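To: eltside-robots list
Subject: Re: [eltside-robots] Furniture assembly task – where are we?

Hello all,

Replying to the questions from last week. I've left the original in below so people who only joined in July can follow.

> Can somebody post a summary of the assembly task for those of us who
> can't make Saturday? Last I heard we were still on the bench with
> the short tubes. Is the two-arm setup going to be used for the Cheetham
> day or are we going back to one arm? Also, how many episodes do we need
> and does anyone have the current settings for the grippers?

Taking those in order.

We have moved off the bench. The task is now white flat-pack furniture with legs that screw or push in, and the parts go on black plastic sheet. The sheet creases badly, so please pull it flat before each run. The vision code from Pritik still picks up the shiny folds as edges, and I have spent two evenings on that already.

A run starts with the base upside down and the loose legs beside it.

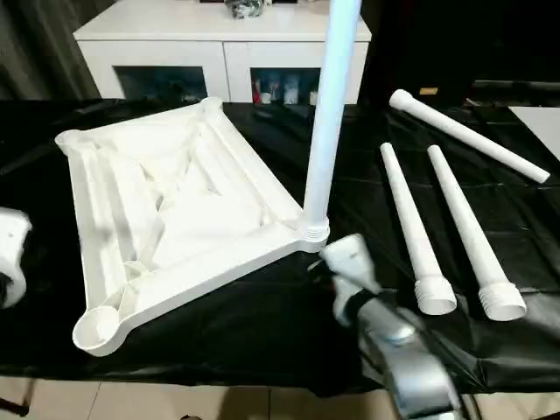
Upright pole in the right-hand socket, three tubes still on the sheet.

The threaded ends are the hard part. Going in at a slight angle is enough to cross the thread, and the arm will carry on turning unless the torque limit is set. The limit is 80 in the config file (same units as before). Please don't raise it to get a stubborn leg in – back off, straighten up and start the thread again.

Two arms it is, for Cheetham as well. One arm could place a leg but the seat slid about whenever it pushed. With two, the left one holds the seat and the right one deals with the leg.
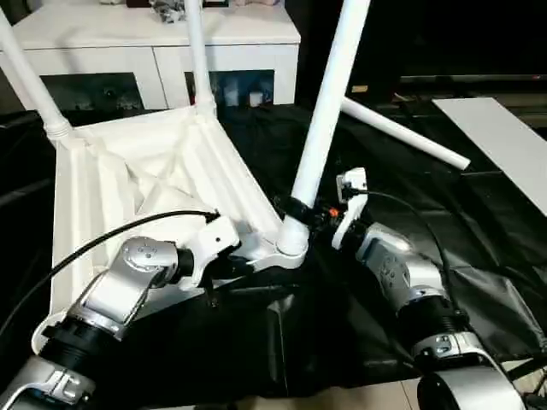
Chair upside down, left gripper against the seat, right gripper beside the tall leg. One leg still loose on the right.

Watch the cables. Leave enough slack for the wrist to turn fully, but keep the loop clear of the legs. If you are driving, ask the person next to you to keep an eye on that side and call out.

On numbers: we have 800 usable episodes and the target is 2,000 before we train again. An episode counts if the leg ends up seated, even if it took several tries. If you have to reach in by hand, mark it as failed and keep the recording, as we do want those.

The gripper settings are in the Folotano folder, in the file marked 3. Ignore the other two, they are for the old fingers. Check the pads before you start. The wrist view is the best place to judge how close you are to a bar, and it is worth having it up on the second screen the whole time.
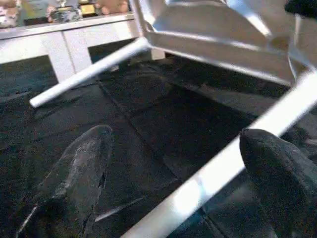 Wrist camera, both fingers below the white frame.

Strong light on the white parts is a problem in that view. A bar can wash out along part of its length and then the depth estimate jumps. Turning the exposure down one step helps. Two steps is too dark for the fingers.

Still to do before Cheetham:

Label the backlog of episodes (any evening, can be done from home)
Write a proper reset procedure, one page
Spare pads for both grippers
Test the stop button from the far end of the cable

If you can take one of these, reply to the list and not just to me, so we don't get two people doing the same job. The room is open from ten on Saturday.

--
Eltside Robot Club mailing list
To leave, send a blank message with "unsubscribe" in the subject line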